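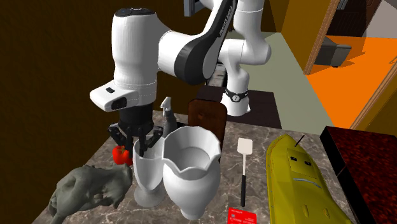
How many examples does a learning system need before it can pick up a single object on a crowded counter?

Fewer than most members expect for one object in one position, and a great many more once the neighboring objects begin to change.

The manipulation group at Dutix has completed the first stage of its simulated kitchen collection, carried out under the Emance project. In each episode the arm is directed to one target on a marble countertop, and the remaining items are drawn at random from the object library. The goblet layouts have proved the most demanding. A white goblet standing against a white pitcher gives the system little contrast to work with, and the pitcher partly hides its neighbor. Layouts of this type were requested by Jolien De Haan, who oversees the collection, after early models tended to close on the wrong vessel.

The library deliberately includes items that do not belong in a kitchen. A yellow toy boat and a grey animal figurine may share the counter with a bell pepper, a spatula and a spray bottle.

The stage comprises 1,000 episodes, of which 900 have been accepted for training. Episodes are reviewed by 2 readers at the Jinddale office, and any on which they disagree are returned for replay. Room layouts and wall colors are also varied between batches.

The second stage will begin in October and will add pouring tasks. Staff who wish to propose objects for the library should send a short note and, where available, a scanned model to the Cheon desk by 17th September. Proposals received after that date will be held for the following stage.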